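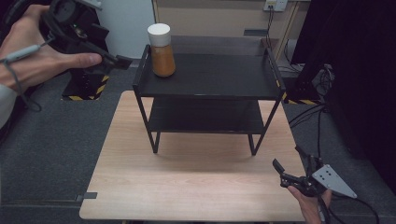

According to Kadir Tokgöz, a spice rack is a piece of furniture for forgetting things in, and the household literature on the subject has had trouble improving on the definition. His handbook, The Zenau Kitchen, gives spice storage 2 pages and knives 256.

Spice storage is the keeping of dried seeds, barks, roots, leaves and powders between the day they are bought and the day they are thrown out. It covers racks, drawers, tins, jars, hooks, bags closed with a rubber band, and the windowsill.

Background

For as long as spices were expensive, they were locked up. Well-off households kept them in a box with a key, and the key stayed with whoever ran the house. Cheap pepper ended the need for the key. The box survived a while longer as something to put buttons in.

The open rack came in once there was little worth stealing. Early wall racks in the town of Zostholm had six places and came with six labels, one of which was mace. Buyers used the mace jar for toothpicks.

Types

The tiered rack stands on a counter and holds jars on two or more levels, so that the back ones can be seen and ignored separately. The wall rack does the same over the stove, where heat and steam ruin the contents faster but the cook can reach them. The carousel turns. It always stops with the wrong side facing out, and a tall jar will catch on the cabinet door.

Drawer storage keeps spices dark and flat, and is favored by people who own a label maker. The Prornby drawer insert was sold in a version for 380 jars, intended for restaurants and bought mostly as a wedding present.

Arrangement

Alphabetical order is the best known system and works until a second person cooks. Disputes concern whether black pepper belongs under B or P. Arrangement by cuisine fails on cumin, which belongs nearly everywhere. Most kitchens settle on arrangement by last use, with salt in front and cream of tartar in a place of honor at the back.

Shelf life

Whole spices keep their flavor for years if they are dry and out of the light. Ground spices fade much sooner, paprika among the first. Old spices are rarely dangerous, only dull, and cooks tend to make up for this by adding more. The usual test is to rub a pinch between the fingers and smell it. The usual result is that the jar goes back on the shelf.

A Sheikh brand tin of allspice with a price sticker from 2000 is kept at the Zostholm town museum. It was donated half full.

See also: Junk drawer; Bay leaf; Pepper mill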